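About Plesari

Who we are | What we do | The August fault | Visit us

Plesari is a small workshop in Keledberg that teaches two-armed robots to tidy up. Tools back in boxes, packets back on hooks, odds and ends sorted into the right place. We started with one bench and a lot of opinions about screwdrivers, and we still have both! There are 4 of us on the robot side, and we all take turns at everything, including sweeping up.

Our customers are repair shops, school workshops and tool libraries. They want a robot that can put things away at the end of the day and be trusted near people, so the second half of that sentence takes up most of our week.

The August fault

We like to talk about this one, and new starters hear it on their first morning. We were partway through a long run on the Pisharody bench, 200 put-aways in a row, when the left arm closed on a clear plastic case and carried on squeezing. The case cracked, a piece flew off the bench, and the arm went back for another go as if all was well. Someone hit the stop button. No one was hurt, but we were all rather quiet over lunch.

It took us days to find the cause. A cable running to the gripper had worn where it bent at the wrist, and the grip reading dropped to zero whenever the arm turned a certain way. Our software took zero to mean "nothing held yet", so it asked for more force. Two faults, then, and the second was entirely our own doing.

We rewrote that part so a missing reading stops both arms at once. We rerouted the cables, and we now swap them after every 50 hours of running, worn or not. Grandeo, our test log, has 1,103 runs in it since the change, and every stop is written up by whoever was at the bench, in plain words, with the boring ones included.

Clear plastic is still our favourite awkward material (it shines, it flexes, and you can see straight through it), so it gets plenty of bench time alongside the pliers and batteries. 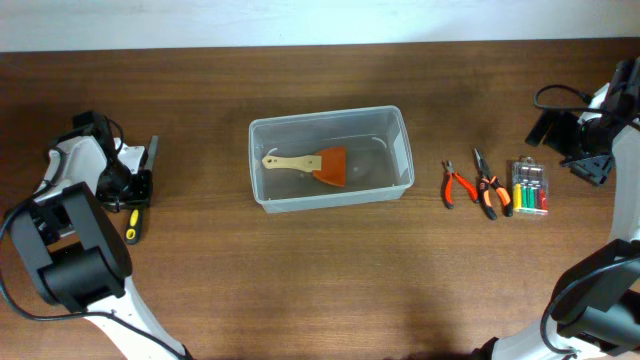
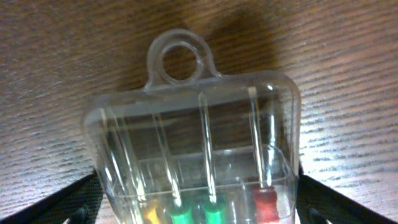
Visit us

We love showing people round, and you're welcome to ask about anything that has gone wrong. Bring a tool you think we'd struggle with! Write to us first so we can keep a bench free, and please tie back long hair and leave scarves at the door.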